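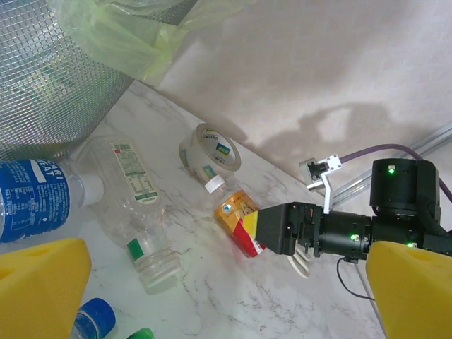 Sorting task, wrist view: bottles, tape roll and mesh wastebasket.

SALODPORT STUDENT ROBOTICS CLUB
Minutes of the General Meeting held 07/01/2019
Status: confirmed by the Chair for circulation to members and parents

1. Opening and attendance

The Chair, Neema Odera, opened the meeting at 4 pm. A quorum was present. Apologies were received from the Junior Section coordinator and from one member of the Durnedel build team.

2. Minutes of the previous meeting

The minutes of the previous meeting were taken as read and accepted, with one correction. Under item 6, "Jatau arm" should read "Jatau gripper". The arm itself was not under discussion.

3. Matters arising

3.1 The request for a second key to the equipment cupboard has been approved by the school office. The key is to be signed for by the Chair.

3.2 The old drive base has not been collected by the Junior Section. It will be kept until the end of term and then stripped for parts.

4. Project report: bottle and container sorting (Jatau team)

4.1 The team leader presented the written report. The task set for the April competition is to pick up mixed household items from a flat surface and place the recyclable ones in a bin. The team has chosen to practise with drink bottles of different sizes, both labelled and clear, and to leave other objects on the surface so that the software has to tell them apart. A roll of clear packing tape is the usual one.

4.2 The gripper is now taking hold of small bottles by the lower half of the body. Members discussed whether this is the best place to grip. The team leader's view was that the neck is easier to find but gives a poor hold, and that the cap can turn in the jaw. Several members asked that both methods be tested before the code is frozen.

4.3 Clear bottles remain the main difficulty. The veining of the marble-patterned surface shows through the plastic and the software often fails to find the outline of the bottle. It was suggested that a plain mat be laid down. The Chair noted that the competition rules do not say what surface will be used, and that practising only on a plain mat would be unwise. It was agreed to divide practice time between the two.

4.4 Shadows on the wall were raised as a related problem. The team will try a lamp on the other side of the bench and report back.

4.5 The team has recorded 759 practice attempts since the start of the season. A member asked how many of these were successful. The team leader replied that the early logs did not separate a clean pick from a pick that was later dropped, and that the figure could not be given with any confidence. The log sheet has been changed.

Resolved: that the Jatau team test the body grip and the neck grip under the same conditions and table the results at the next meeting.

5. Project report: software (Obura team)

5.1 The Obura team reported that its labelling tool is working on the club laptops. The collection of labelled pictures now stands at around 4000. Most were taken by the wrist camera, with the remainder coming from the fixed camera over the bench.

5.2 Members were reminded that file names must follow the agreed pattern. A batch saved before the holidays was named by hand and took an afternoon to put right.

5.3 There was discussion of whether crushed bottles should have their own label. Opinion was divided and the matter was left with the team. The Chair asked that whatever is decided be written in the front of the project notebook so that newer members can follow it.

6. Project report: mobile base (Durnedel team)

6.1 The base is driving but pulls to the left on carpet. The team believes a wheel hub is worn and has asked for a replacement from club stock.

6.2 The team asked for bench time on the same afternoons as the Jatau team. After discussion it was agreed that the Jatau team has priority at the bench until the competition entry is submitted, and that the Durnedel team may use the corridor when classes have finished.

7. Safety and housekeeping

7.1 Members are to keep hands clear of the gripper whenever power is on - this applies equally when the arm appears to be at rest.

7.2 Cables running to the arm are to be checked at the start of each session. Any loose connection is to be entered in the fault book before it is repaired.

7.3 Bottles brought from home must be rinsed and have their caps on. Members were reminded that the bin used in the sorting task is not for lunch scraps. The liner is to be changed as needed by the team on the bench.

7.4 The foam pads on the gripper fingertips are to be inspected for tears. Members must not trim or re-glue a pad without asking the team leader.

8. Competition entry

8.1 The entry form allows 2 operators at the table during a run. The Jatau team will put forward its preferred names and one reserve. The Chair will sign the form.

8.2 Travel arrangements were held over. Parents able to drive are asked to leave their names at the school office.

9. Other business

9.1 A member proposed that the club colours be changed. The motion was not seconded.

9.2 The Junior Section asked to watch a practice session. Agreed, provided that the coordinator attends and visitors stay behind the bench line.

10. Actions

Jatau team: grip comparison; lamp trial; operator names for the entry form.
Obura team: decision on crushed bottles, recorded in the project notebook.
Durnedel team: inspect wheel hub and draw a replacement from stock.
Chair: collect cupboard key; sign and send entry form.

11. Close

There being no further business, the meeting was adjourned. The date of the next meeting will be posted on the workshop door.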